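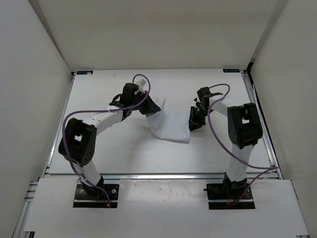
Product Review: Ruddale Plain White Cloths

Housekeeping Supplies, Textiles Section
Reviewed by Graciela Ledesma
June 2021

Purpose of this review

The Textiles Section was asked to assess the Ruddale plain white cloth as a replacement for the Farina cloth now in general use. The review covers handling, folding, washing, absorbency and storage. It is intended for supervisors who order cloths for dining rooms, guest pantries and service counters.

An order of 119 cloths was placed through our usual supplier, Batell, and divided among three service areas. Staff used the cloths for ordinary work and returned a short written record at the end of each week. Fuseini Essien supervised the laundry portion of the trial, and Lurdes Morais reviewed the results from the pantries.

First condition

The cloths arrived folded in paper bands. All were washed once before use. The fabric has a smooth face and a modest weight. There is no printed border or woven stripe, and the two sides look alike. Supervisors who rely on a colored edge to separate glass cloths from counter cloths will need to mark these by some other means. The pantries used a stitched tab at one corner, which held up well.

Hems are narrow and even. A small number of cloths had a loose thread at the corner, and these were trimmed before the first wash. The hem did not open on any of them afterward.

Handling and folding

The cloth is soft enough to drape and firm enough to hold a raised fold for a short time when one side is lifted. Creases made by hand are gentle, and most can be smoothed out with the palm. Staff who prefer a sharp edge on a folded stack should press the cloths while they are still slightly damp.

Our standard fold is in thirds along the length and then in half. The Ruddale cloth takes this fold well if it is first laid out flat on a smooth table. When it is folded in the air, the corners tend to drift, and the finished stack leans to one side. The Farina cloth, being stiffer, is more forgiving in this respect. Two of the three service areas reported that new staff needed extra practice before their stacks were acceptable.

White cloths are difficult to inspect on a white table. Lint and pale stains are easily missed. We recommend that final inspection be done on a dark counter or over a dark mat.

Washing

The cloths were washed hot with the regular detergent and tumble dried on medium. Shrinkage was slight and took place almost entirely in the first two washes. After that, the cloths kept their size and remained close to square at the corners. Coffee and tea came out in one wash. Tomato and turmeric required soaking, and a faint yellow mark remained on several cloths after a second treatment. Mr. Essien notes that the same is true of the Farina cloth.

Fabric softener should not be used. One batch was treated with it in error and left streaks on glassware until it had been washed twice more.

Absorbency

Drying performance was poor before the first wash and good after the third. One cloth will dry a full rack of water glasses before it needs to be changed. It is less effective on large spills, for which the heavier Basteck counter towel remains the better choice.

Storage

Folded as described, the cloths fit the existing pantry shelves in two rows. They compress more than the Farina cloths, so a shelf holds a greater number, but tall stacks slide. Stacks should be kept to shoulder height of the shelf divider.

Findings

The Ruddale cloth is approved for drying glassware and lining trays. It is approved for service counters only where a pressed appearance is not required — dining room supervisors may continue to order Farina cloths for that purpose. It is not recommended for heavy spills.

The section proposes a first general order of 500 cloths, to be delivered in October. Requests for a larger allotment should be sent to Ottmar Hinrichs in Supplies, with the name of the service area and the present shelf count.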